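Progress note, client money survey, Thu 7 December

Quick one before the steering call. Longer version when the Riltwood data is clean, probably after the break. Headlines first, then the bits you asked about, then money.

## Where we are

Fieldwork closed in Ornby. Riltwood still open, should shut by the end of next week if the reminder letters do their job. 230 full responses in so far across both towns, from 3000 letters sent. Lower than we hoped, not a disaster. The online form did most of the work, paper returns are slow and half of them come back with the pension page blank.

97 of those people currently pay for ongoing financial advice. That's the group you funded us to look at, so the rest of this note is mostly them. Everyone else goes in the comparison group (used to have an adviser, never had one, or have "someone at the bank", which we've coded separately after a long argument with ourselves).

Follow-up calls under way. Good ones so far. People will talk for ages about fees once they work out we aren't selling anything.
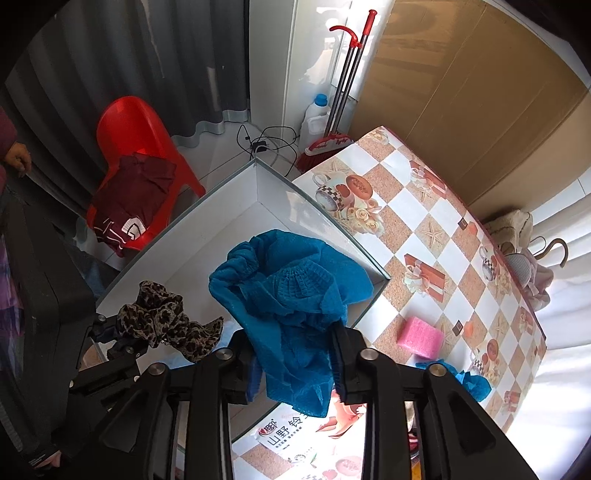 Fees are also where the form let us down. Question on charges asked for a yearly amount, and a lot of people only know a percentage, or know neither. We've added a fallback on the phone script: do you get a statement showing it, and could you find it if you had to. Answers to the second part are going to be more useful than the amounts, I think. Several people went off to look and came back with the wrong document.

## Early findings, all provisional

Please don't quote any of this outside the group yet.

- Most people who pay for advice found their adviser through family or a work contact. Very few searched or compared.
- Satisfaction is high. Understanding of what is being paid for is not. The two don't seem to move together at all.
- Retirement is when people start thinking about switching. Inheritance second. Market falls barely get a mention, which surprised me.
- Ornby people are more likely to have stayed with the same firm after their own adviser left it. Could be a local effect, Marchetti has been the main office in town for years and there isn't much else on the high street. Don't want to lean on it untill Riltwood is in.
- Younger respondents want shorter meetings and more of them. Older ones want the annual sit-down kept, on paper, with somebody they recognise.

The one I'd watch: people who hold savings in several places often haven't told their adviser about all of it. Not hiding it, mostly. They see the cash as "not really investments" so it doesn't come up. If that stands up in the full set it matters quite a lot for how firms judge how much risk a household can take.

## Marchetti

They agreed in November to put our leaflet in with client mailings. It went out, late, and only from the Ornby office. We can tell leaflet responses from letter responses by the code on the form so there's no muddle, but leaflet people will be kept out of the main percentages. They're clients of one firm and they'd tilt everything. Marchetti would like to see a draft before publication. I've said they can see the factual section about themselves and nothing else. Shout if you disagree, preferably before they ring again.

## Kidska

Moved the whole response set into Kidska last month. Import was painful (dates, as ever) but it's now much quicker to pull a cross-tab and the audit trail is better than the old spreadsheet, which had got to the stage where opening it was a risk. Access limited to the project team. Names and addresses are held separately and get deleted when fieldwork closes for good.

Still outstanding on it:

- free-text answers not yet coded, only the fee ones have been started
- household income bands need merging, top two are too thin to report
- duplicate check for couples who both filled one in
- export template for your format, waiting on the column list from your side
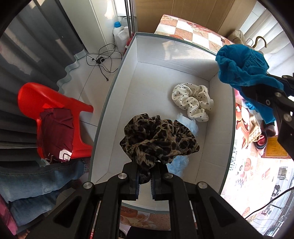
*Leopard-print scarf held over the white box, polka-dot cloth inside.*

## Money

On budget overall, wrong shape. Printing and postage over, because of the second letter to Riltwood. Interview line under, phone calls are cheaper than the home visits we costed. I'd like to move the underspend across and not come back to you for more. Needs a yes from you in writing, an email is fine. No change to the total.

Thank-you vouchers going out as calls are completed. Two went to the wrong address, reissued, no data involved, logged anyway.

## Risks

Riltwood response is the main one. If it stays where it is we can still report the two towns together but the town by town comparison gets shaky, and I'd rather drop it than print it with a page of warnings. Wealthier end is thin as well. We always knew it would be, people with the most to say about advisers are the least keen on forms. Might be able to fill in with calls, but those can't go in the percentages.

Timing: interim tables are a bit behind, final report date hasn't moved.

## Need from you

- yes or no on moving the interview underspend
- column list for the export
- a view on Marchetti and the draft
- whether you want the bank group as its own chapter or folded in to the comparison. I'd fold it. Not enough there for a chapter.

Next note once Riltwood closes. Tables will come with it, seperate file.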